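Module HR-8: Soft Goods Handling in Occupied Rooms
Course handout, Nistby Technical Institute, September intake

8.1 Scope

These notes cover the working rules for mobile arms that pick up cloth in furnished rooms. They apply to both course platforms, the Rutilden and the Zonlow. Rigid objects are dealt with in Module HR-7. The rules follow the course safety sheet (form 473), and where the two differ the sheet takes precedence.

8.2 Before the grasp

Walk the route first. Note loose cables, footwear and low furniture within reach of the arm, and record them on the sheet. Shoes left on the floor are treated as obstacles unless they are listed as targets.

Cloth must be approached at reduced speed. Its outline is a poor guide to where it ends — a hanging tail or a folded corner may lie well outside the planned grasp. Where two fabrics lie together, decide beforehand whether they are to be lifted as one item or separated. Enter the decision under "target".

8.3 Grasp beside upholstered furniture

A bundle resting against a sofa has a contact face that the wrist camera cannot see. Check that the fingertips close on the bundle and not on the seat cover or its stitching. In the view below, a red-orange cloth lies over a cream-white one at the side of a grey sofa section, and the white cloth hangs towards the floor. The hanging part is the one to watch during the lift. 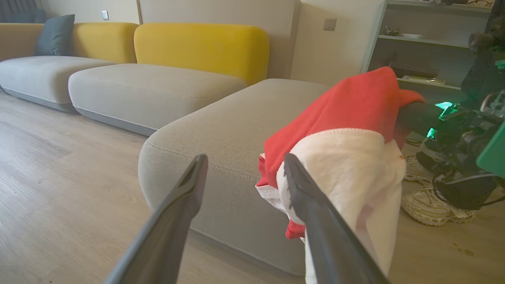
8.4 Lift and carry

a) Lift vertically until the lowest point of the cloth is clear of the floor. Do not drag.
b) Pause for 2 seconds. If the load swings or slips, lower it and regrasp.
c) Keep the cloth away from exposed joints, brackets and cable loops on any arm in the cell. Trailing fabric near a moving joint is a stop condition.
d) No person may reach for the cloth while the fingers are closed.

8.5 Recording

Log each stop with its cause. "Operator error" is not accepted as a cause on its own. The Bălan checklist, issued separately, gives the permitted codes.

Reading for the next session: form 473, part 2.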